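Hi all – I'm Zdislava Říha, and I look after the rulebook for Skyrme, our project on how two-armed kitchen robots should behave on a shared counter. I need people to help me test the rules before they get frozen, and I'd love it if you were one of them!

You'll look at short simulated runs and mark each one against the draft. How close may a finger come to a bowl before it has to slow down? What counts as "clear of the appliance"? I've rewritten the clearance section more times than I want to admit (it was fine in October, then I touched it again), and I need fresh eyes on it.

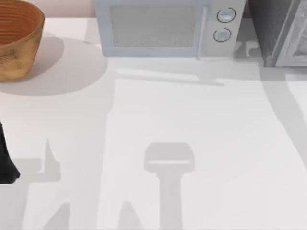
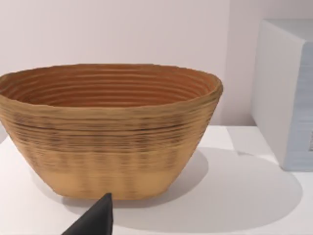
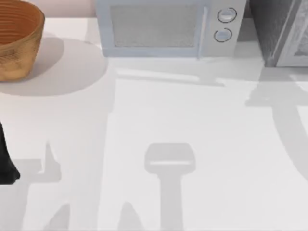 *Simulated counter views, each with part of a gripper showing.*

**What I'm asking for**

- 80 minutes of your time, online, split up however you like
- a set of 138 clips, each marked pass, fail or can't tell
- a quick chat with me afterward about whatever bugged you

Please use "can't tell" freely. A rule that two careful people read differently goes back on my desk – I really want to find those now.

You don't need a robotics background. If you've written safety procedures, inspected kitchens or just argued over a checklist at work, you'll be fine. You do need to be over 18 and comfortable reading English. If you worked on the Flinis draft, sit this one out, please, as you've seen most of the wording already.

Pay is $200, sent once your marks are in. Write to me at the Rerkthorpe office with a line or two about yourself and the hours that suit you. I'm reading replies from December 22, 2025.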